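Sinan Bayram
Sunday, 22:25

> Did you get anywhere with the bedside job by remote control?

Hello all, and thank you for asking so kindly! We have 300 goes saved now, and I've grown rather fond of the little round table.
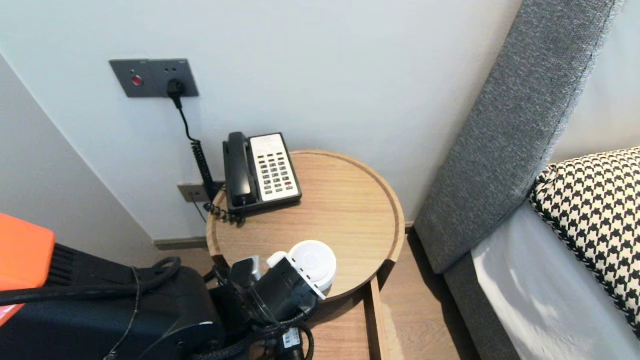 White puck at the front rim, phone behind.

My advice is to move the hand slowly near the bed and let yourself pause, as the pauses don't seem to hurt the learning.

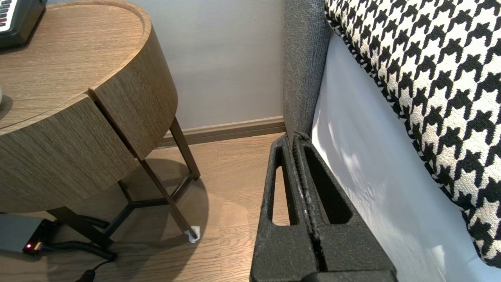

I'd love to hear how the Jurnum people teach theirs, by hand or with the sticks.

Warmly,
Sinan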